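The draining corner: trays, racks and other promises

Tsoukalas in Lumton sent out its summer kitchen leaflet in June, and page 11 was given over to what it calls "the draining corner". The idea is that if you buy the right rack and the right tray, washing up stops being a chore. I have washed up most evenings of my adult life and I have my doubts – a rack is a rack. Still, I went over to Stammont, where the range is laid out on tables, to see whether any of it was worth the room it takes up.

I should say that I came in with a grudge. My last rack was sold to me as lasting for years and its feet went brown in one winter. So I was looking for plain things that hold plates upright and don't need a booklet. The leaflet for the Rona set runs to 19 lines on how to load it, and I read every one of them. Most say the same thing: big plates at the back, small ones at the front.

There is also a claim that a tray beside the rack "doubles your space". It doubles the space you use up, certainly. On a small worktop you would be left with nowhere to put the kettle.

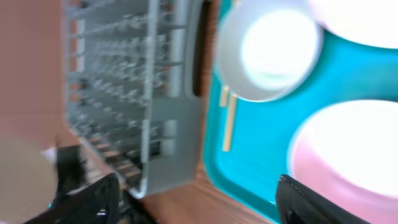

Grey plastic rack, turquoise tray, white crockery on the tray. The colour is the best argument for it.

I'll give the tray its due. A raised rim is a sensible thing to have next to a sink, and carrying a few bowls to the cupboard in one go beats walking back and forth. Whether you need a special one is another matter. Any old tea tray with a lip would do the same job, and most of us have one behind the bread bin.

The rack I am less sure of. Thin prongs are fine for dinner plates, but in my experience bowls lean, slide and end up nested together, which is how you get that puddle in the bottom one. The leaflet says the slots suit "all common shapes". I'd want to see a deep soup bowl stay put overnight before I believed that.

Tsoukalas also says there are over 200 ways to arrange the pieces. I managed four and two of them were the same. If you have a big kitchen and like a bit of colour, go and look for yourself. Mine is staying as it is, with a tea towel folded on the side and the plates propped against the wall.

Page put up July 2021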